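Workshop tips: keeping your gripper tracking software happy

I get asked about this a lot, so I've put my own habits on one page. Most of my trouble came from the pose software losing its place, usually halfway through a good run.

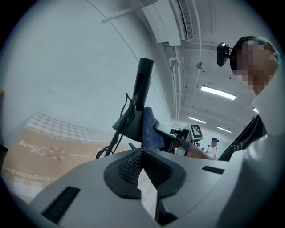
Start with the clocks. I sync both grippers before every session, then do two slow open-and-close moves so I can line up the logs later. Plain white walls are a pain for visual tracking - give it something busy to look at, a patterned mat will do.

Keep clips under 400 frames while you're testing. Nuala Hennessy taught me to replay the first 8 at half speed, and I've binned far fewer since! Oh, and save your calibration file with the date in its name.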